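The drive carrier task is at 181 usable episodes as of Wednesday night. The plan was 800 by the end of August, so I'm writing down what changed in the protocol before I forget why.

## Setup

The target is a used desktop tower with the side off. The instruction string is "remove the drive carrier" and nothing more. We tried longer strings in the Gellano set last year and the policy ignored most of the words, so I see no point in paying for them again.

Teleoperation is leader-follower. Vy Ninh and Kvido Vrabec split the driving, four blocks each per day, 60 minutes to a block. The wrist view is the main input. I trim each episode to start when the gripper is inside the case and the fingers are near the carrier, as here: 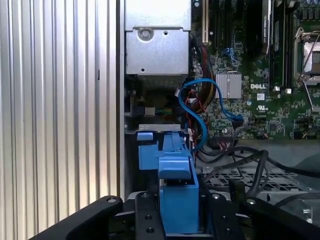
*Fingers either side of the blue carrier. SATA cable still plugged in at the board.*

## What counts as a good episode

The first batch had a problem that only showed up in training. Kvido squeezes the carrier and then pulls. Vy pulls a little first, to take up the slack, and then squeezes. Both get the part out. Mixed together without labels, the policy averages the two and stalls a short way from the clip, opening and closing. I now tag every episode with a style flag and train on one style at a time. A better model might sort this out by itself - ours does not.

Cables are the second problem. A SATA loop is never in quite the same place twice, and I want that variation in the data. What I don't want is an operator clearing the cable by hand between episodes until it looks neat. The rule is that cables stay where the last episode left them, unless one is under strain.

Third, with two carriers side by side, "remove the drive carrier" is ambiguous.
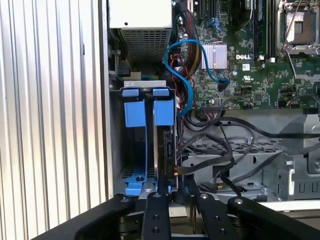 Rerar Notes, no. 4

Hạnh Phan's fix was to add "left" or "right" to the string and leave the rest alone. I had argued for a separate task ID. Her version needs less bookkeeping and the loader already handles it, so we are using hers. Older episodes get relabeled from the wrist video. The side is defined from the wrist view at the start of the trimmed episode, and the operator's seat doesn't come into it.

## Failures

We keep failures now. The old Henare scripts dropped any episode that did not end in success, and with them went every recovery: a slipped grip, a second try, a finger backed off the sheet metal. Those are the moments the policy has most trouble with. The success flag is still written, but it no longer decides what gets saved.
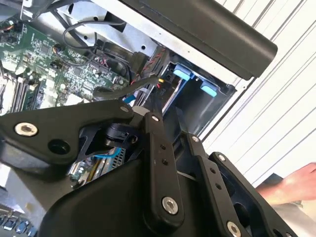
Episodes with a hand in view go in a separate bucket. A person handling parts during a reset is fine, and so is a tool being passed across, but if the hand touches the arm or the part mid-episode the label is "assisted" and the episode stays out of the main set. Muammer Ağca wrote a small script that lists likely cases for review. It misses hands at the edge of the view, so I still go through the clips by eye at double speed.

## Open items

- Relabel the early episodes with left/right.
- Decide whether Ristari gets the raw video or only the trimmed version.
- Ask Hằng Trình for a second tower with a different cage. One chassis is too few and I expect the policy to have memorized this one.
- Check the clock offset between the wrist stream and the joint log again after the next reboot.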